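I bought the Lockyer peel-and-stick marble film for my sad old kitchen counter back in January, and I'm finally ready to talk about it!

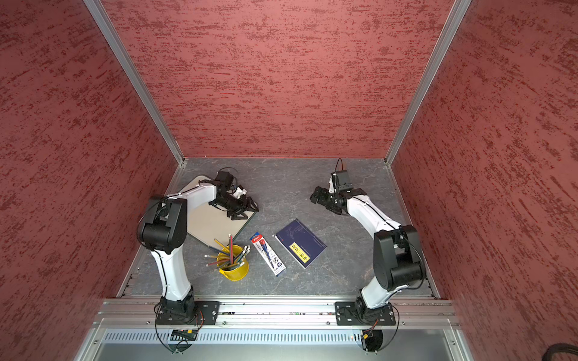

Gray marble pattern with red walls

One roll was $402 (ouch), and it did the whole counter plus the windowsill. Smoothing out the bubbles took me 2 evenings and a lot of muttering.
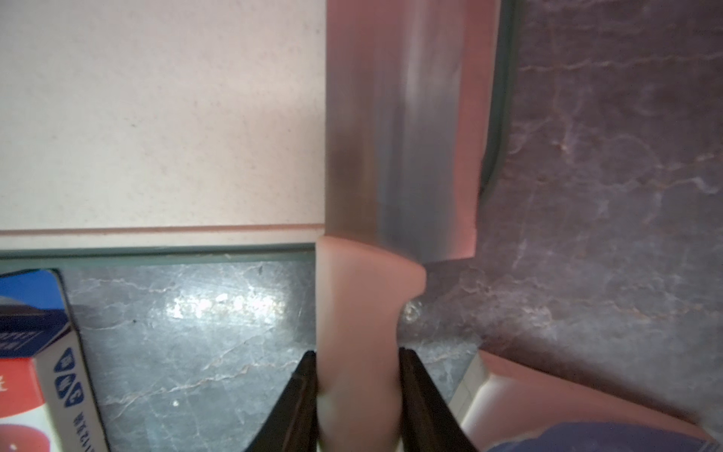

Cleaning is easy, though coffee does leave a ring if you forget it overnight.

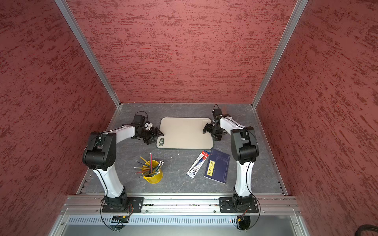

Would I buy it again? Yes, but I'd get the matte. The faint white veining on the gray looks nice next to a dusty rose wall, and mine are plain cream, so paint is next.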